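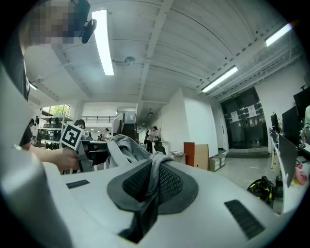

4 January 2025
Notebook, cloth handling, pose tracking and policy side

Reran the Ulach tracker on the garment sessions from November with the new build. The release note says marker loss is "largely solved." I don't believe release notes, so I went through the worst sessions by hand.

Setup, so I don't have to reconstruct it later: same recordings as before, same lens calibration file, old build and new build run back to back on the Ganport machine. 70 episodes. No retuning between builds. I left the smoothing filter off in both, which makes the plots ugly, but last time the filter hid the very jumps we were looking for.

Old build: 11 episodes with at least one pose jump big enough to spoil the action labels.
New build: 4.

So it's better. I'm less sure it's better for the reason given. Ulach say the gain comes from the new corner refinement. I turned corner refinement off in the new build (there's a flag, undocumented, in the config loader) and still got 4. Same four episodes, same timestamps to within a frame or two. Whatever fixed the other seven, corner refinement had very little to do with it. My guess is the changed timeout before the tracker gives up and reinitializes. It used to drop the track almost at once, and now it coasts on the motion model for longer.

Coasting worries me. A jump is easy to find in a plot. A smooth pose that is wrong by a couple of centimeters looks fine and goes straight into training. The new build reports confidence during coasting as if it had a measurement. Checked the code: it copies the last measured value forward and never decays it. That needs to be fixed on our side or theirs before anyone uses the numbers.

The four that still fail all have soft gray cloth bunched up high in front of the lens with a hand-held marker somewhere behind or beside it. Wide lens, ceiling lights in view, so the exposure gets pulled around as the view tilts up. The marker's white border and the bright background end up close in value and the square detector loses an edge. I tried lowering the threshold. It found the marker again and also found a "marker" in the stair railing. Put the threshold back.

Ilídio Falcão's view is that four out of 70 is fine and we should get on with the policy. Maybe. But those four aren't spread evenly. They're in the high lift, where the garment comes up in folds, and the high lift is the part the Medeiros planner already does badly. Throwing them out means throwing out data from the one place we're short of it. Wrote this to him and he said "then label them by hand." Fair enough, I'll see how long one takes.

One took most of the afternoon. Not doing all four that way.

On the planner: somebody put a chart in the shared folder showing success up after switching to the learned grasp score. It's 12 trials. The baseline bar comes from a different week, with a different garment order, and I can't find the seed. I'd like to see both run on the same order before we say anything to Pravico. If the gain is real it will still be there.

Also noticed that the replay tool silently resamples when the two streams disagree on length. It printed nothing. I only caught it when a gripper-close event landed before the approach had finished. Added an assert, and it now refuses to load rather than guess. This will break a few people's scripts. Tell me and I'll show you the flag.

To do:
- decay confidence during coasting, or mark those frames as missing (I prefer missing)
- rerun the old build with only the timeout changed, to settle what fixed the seven
- try fixed exposure on a short test set, same cloth, same lift
- ask Ulach about the copied confidence value, with the line number
- both planners, same garment order, seed written down this time

Config for today is in the tracker branch under the date. The plots with the filter off are next to it. Please don't turn the filter on and overwrite them.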